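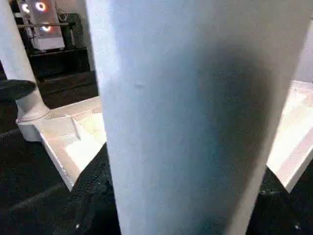

We are five months into running the Hemmin cell at the Clilturcombe site, and I keep getting asked the same two things by people at other plants: how fast is it, and who lost their job. I'll answer both, but most of this post is about the part in between.

Some background. We repack molded goods for mail order. An order comes in, someone lays the parts into a tray, fills the gaps, covers it with a sheet and passes it on. On the manual line a trained packer does 260 trays in a shift. The cell does 220. So it is slower, and it will stay slower for a while. It runs a second shift without a full crew, and that is where the money comes from.

The hardware is ordinary. The arm was bought used, the grippers have fingers we can swap, and the control software is Zoltura. I wrote the recovery routines and Svetozár Hrubý did the wiring and the guarding. Rigid parts went well from the first week. The soft goods did not. Fabric and thin film have no fixed shape, so there is no stored pose to go back to. A crease that looks like an edge gets treated like an edge, and the finger closes on air or on two layers. Shiny black material is the worst case for the vision system because the highlights move when the arm does.

We log every stop. In December there were 1288 of them. I sorted the list by cause and the top entry, by a wide margin, was "sheet not separated." Second was "grip uncertain," a code I put in myself for when the jaw position and the vision estimate disagree. I had assumed collisions would be near the top. They were eighth.

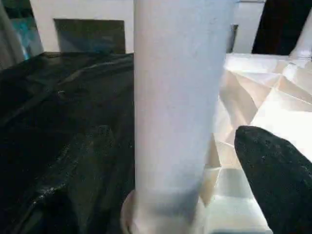 Each of those stops needs a person, and this is where the job changed. Before the cell, Daranee Srisuk and Kanyarat Kaewsai packed. Now they alternate as cell operators. An operator clears the stop, picks a cause code, and restarts. Clearing takes a few seconds if the fault is simple. Picking the code takes longer, and at first nobody was given time for it, so half the stops were logged as "other." We fixed that by cutting the code list from forty entries to 12 and putting the screen at standing height next to the reset button. It should have been there from day one. I had it on the office side of the guard, where it was convenient for me.

What I underestimated is how tiring it is to wait. Packing has a rhythm and you can talk while you do it. Watching a machine that will stop at some point in the next several minutes has no rhythm at all. Daranee told me she went home more worn out after a day of restarts than after a full day of packing. We now rotate every two hours, with manual packing in between. The stop rate didn't change. The quality of the codes in the last part of the shift got better.

Pay was handled badly. The operator role was posted at the packer grade, and it took Talha Janjua, our shop steward, three meetings to get it moved up one. The raise was backdated. I think it should have been settled before the arm was bolted down, and I said so in the review.

As for who lost their job: no one on the permanent crew. Two seasonal positions were not posted this winter, and I count those. They were real jobs that somebody would have had.

The skill that turned out to matter most was one I had no name for. Kanyarat can look at a sheet and tell which corner will lift. She tried to explain it to me and we got as far as "the side that's already thinking about it." I converted that into a rule about approaching from the side with the loosest fold. It cut the separation faults by a third. Her name is on the change record, at my insistence, and she got the suggestion bonus.

Next on my list is finger pads. Unnur Nørgaard at Ferketti is sending two softer grades to try, and I want to test them on the thin film first. I also need to rewrite the restart sequence so that it doesn't send the arm all the way home after every minor stop. Kanyarat has asked for that four times and she is right.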